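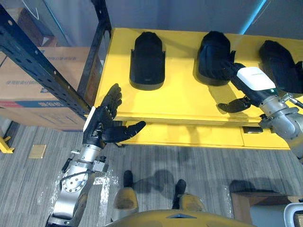

Última modificación: octubre, 23:40 h

Seguimos con la prueba del Etis. Para quien llegue de nuevas: Bitar alquila humanoides por temporadas, con soporte, formación y un paquete de manos de cinco dedos que se paga aparte, como el pan en algunos restaurantes. Yo firmé el plan de 3 meses en un momento de optimismo y llevo ya 2 escribiendo sobre ello, que sale más barato que ir a terapia.

La tarea de esta tanda son los zapatos. En el catálogo de Bitar hay una página muy bonita titulada «Manipulación de calzado y artículos semirrígidos», y como yo tengo un cliente que empareja y encaja zapatos a mano, me pareció el examen más justo. Zapato negro, mesa amarilla, puntera hacia el fondo, talón hacia el robot. Más contraste no se puede ofrecer sin ponerle una flecha.

Primera impresión: el brazo llega bien. Segunda impresión: llegar no era el problema. La mano derecha se coloca encima del zapato, abre los dedos, baja el pulgar por delante del talón y ahí se queda a pensárselo, con la solemnidad de quien va a bendecir algo. Mientras tanto la izquierda se queda en alto, abierta, con el pulgar hacia fuera. En el manual a eso lo llaman «postura de espera neutra». Mi sobrina lo llama «pedir la palabra», y desde que lo dijo no lo puedo ver de otra manera.

El agarre bueno, cuando sale, es por la abertura: pulgar por dentro, los otros dedos por fuera, y arriba. El malo es el que intenta abarcar la pala entera desde encima. El empeine brillante resbala, la punta de los dedos es más dura de lo que promete el folleto y el zapato se marcha girando hacia el vecino. Probé a subir la fuerza de cierre desde el panel de control. Lo que se consigue es que el zapato se marche con más convicción.

Escribí al soporte, claro. Me contestó Dagim Moges, que tiene la rara virtud de leer el correo entero antes de responder. Me pidió el registro de una sesión y me dijo tres cosas que copio por si le sirven a alguien:

Que la altura de la mesa viene mal por defecto. El perfil de fábrica supone un tablero más bajo que el mío y el codo acaba trabajando por debajo del borde, con lo que la mano entra demasiado plana. Se corrige en «Entorno», no en «Brazos», que es donde lo buscaría cualquier persona sensata.

Que hay que desactivar la opción de agarre simétrico para objetos con abertura. Viene activada. No pregunté el motivo y creo que hice bien.

Que con el calzado va mejor la política Wekico que la general. Wekico es un módulo de entrenamiento que Bitar vende como complemento, y que yo, por lo visto, ya tenía incluido en mi plan sin que apareciera en ninguna pantalla. Estaba en la factura, línea 3, entre el transporte y el seguro.

Con los tres cambios la cosa mejora bastante. Tengo más de 708 intentos guardados, contando los de antes, y los de después se distinguen sin mirar la etiqueta: la mano entra inclinada, tantea el borde y cierra más tarde. Sigue siendo lenta. Natnael Gebremichael, que es quien lleva el almacén del cliente y vino a verla con los brazos cruzados, emparejó una caja entera en lo que el robot resolvía un zapato, y luego tuvo la elegancia de no comentarlo. Preguntó, eso sí, si el robot distinguía el izquierdo del derecho. Le dije que lo miraría. Lo he mirado: distingue, siempre que el zapato esté recto. Si está ladeado, opina.

Apuntes sueltos sobre el producto, que es lo que me pedís en los comentarios:

Las manos. Son lo mejor del paquete y lo que más cuidado exige. Los cinco dedos se mueven con una naturalidad que da un poco de apuro al principio. La calibración hay que repetirla cada vez que se apaga el equipo, y no lo avisa; simplemente empieza a coger las cosas un poco al lado.

Los cables. El que baja por fuera del brazo, cerca del codo, me tenía preocupado desde el primer día. De momento no se ha enganchado con nada, pero lo vigilo como se vigila la leche al fuego.

El metal. Brilla. Queda estupendo en los vídeos comerciales y bastante peor cuando tienes focos encima, con reflejos por todo el brazo. He bajado la luz y me parece que el sistema de visión lo agradece, aunque no tengo datos para sostenerlo y Dagim tampoco quiso mojarse.

La documentación. El PDF tiene 123 páginas y está traducido con entusiasmo. Donde dice «abrazar el objeto con amor moderado» hay que entender fuerza de cierre media. Lo demás se deduce.

El precio no lo pongo porque depende del plan y de lo simpático que le caigas al comercial. Sí digo que la competencia directa, el Sarnano, sale algo más barato al mes, pero trae pinza de dos dedos, y con una pinza de dos dedos no me apetece discutir sobre zapatos.

¿Lo renovaría? Pregúntame cuando haya probado los cordones. Dagim me ha mandado ya el perfil nuevo, con un asunto que dice «paciencia» y ningún texto dentro. Lo cargo mañana por la mañana, después del café.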